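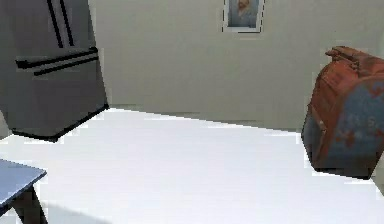 The drive base for the fetching robot is bolted together and sitting on my workbench in the spare room, and for the past fortnight I have hardly touched it. I've been in the simulator instead, where the weather is better and nothing has ever landed on my foot. The pretend kitchen has a stainless fridge with French-style doors and a freezer drawer underneath, a white floor without a crumb on it, and a rusty old can with a carrying handle, which is the most interesting object in there by some distance. It also has a portrait on the wall, so it is better decorated than my actual kitchen.

The plan, for anyone who missed the last post, is a robot that can cross a room, find a thing, and come back with the thing. I've called it Trundevine, a name I thought of in the bath and have regretted only slightly. It has two driven wheels, a castor at the back and a mast for the camera. An arm will follow when I can afford one. At present it is a very expensive tea trolley that can't carry tea.

## What went into the room

I started with bare walls and a floor and told myself I'd stop there. Then I wanted something big and shiny, as the depth camera on the real machine has always had trouble with my own fridge, and after that something low with legs, so in went a small table with a slate-blue top. Table legs are where Trundevine does its worst work. The laser scanner sits 81 mm off the floor and sees a leg as a thin post, and the planner looks at two thin posts and decides there's a lovely wide road between them. There may well be. The mast doesn't fit down it.

The can was meant to be the target. I liked it for the patches of faded blue under the rust, which I thought would give the colour matching something to chew on. It chewed for a long time. My first attempt looked for "mostly orange" and drove with great confidence towards the wall with the portrait on it, whose sitter has reddish-orange hair. I watched it do this several times before I worked out what it was after, and I'll admit I was rooting for it by the end.

The fix was dull. I threw away anything that sat above a certain height, then matched on shape as well as colour. It now goes to the can and stops 400 mm short, which is where I want it until there's an arm to do the last bit.

## Numbers, such as they are

I left it running overnight with the start position shuffled each time. In the morning I had 1,749 attempts in the log and a laptop you could have fried an egg on. Most of the failures were the table. A smaller pile came from starts where the base was tucked up against the freezer drawer facing the wrong way, and it would shuffle back and forth there like someone trying to leave a tight parking space with an audience.

Things I changed afterwards:

- The robot's outline in the planner is now the width of the mast bracket plus a bit, where before it was the width of the wheels.
- It backs straight out before turning if anything is close on both sides.
- Maximum speed is down by a third. It was only fast in the simulator anyway.

The floor still bothers me. Mine is old lino with a ridge where two sheets meet, and the simulated one is so bright and flat that wheel odometry behaves like a dream. I've added some slip and a random tug to the left, to match the real left motor, which came from a job lot and has opinions. I haven't modelled the ridge yet. I tried, and the base took off.

## Back to the bench

The motor driver board is a Zaltine, bought second-hand, and it gets through fuses. I've ordered another 6. The wheels are from Masanja and I have no complaints, apart from the tyres collecting every hair in the house. The mast bracket was cut at the shared workshop in Dridelport, where the pillar drill is free most evenings and the good clamps never are. I made the slots too short, so the camera tilts down further than it should, and I'd rather file them out by hand than book the laser cutter again.

Next job is loading the new planner settings onto the real base and sending it across the lino at walking pace, with my hand on the stop button and my slippers on. If it gets past the kitchen table I'll order the first two servos for the arm. If it doesn't, I'm moving the table.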